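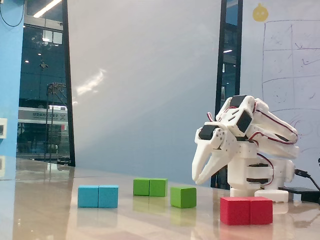

Fatham Town sign Lourenço Gouveia for the new season

Fatham Town are delighted to announce the signing of midfielder Lourenço Gouveia, who joins on a two-year deal and goes straight into the squad for Tuesday night's cup tie at home to Flolus Rovers.

Gouveia, 24, spent the last three seasons with Wutero Athletic and scored 11 goals from midfield in his final year there. He trained with us twice last week and will wear the number eight shirt.
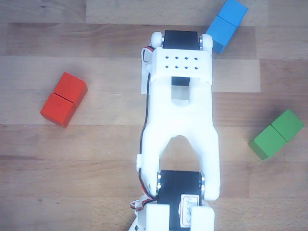
Manager Rezaul Chowdhury has been after him since April. "I'm thrilled, I really am," he said. "He wants the ball all the time, even when we're a goal down and it's chucking it with rain. The lads took to him straight away!"

Season ticket sales have now reached 710, up from 354 last year, and we would love to see a crowd of 1000 under the lights. Kick-off is at 7.45pm, with turnstiles open from 6.30pm. Under-12s get in free with an adult.

Press passes: Birdie Obi, club office.
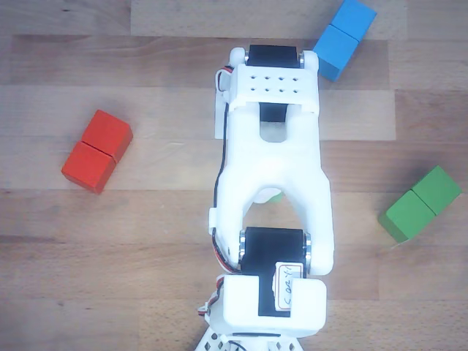 Red, blue and green cubes on a wooden tabletop.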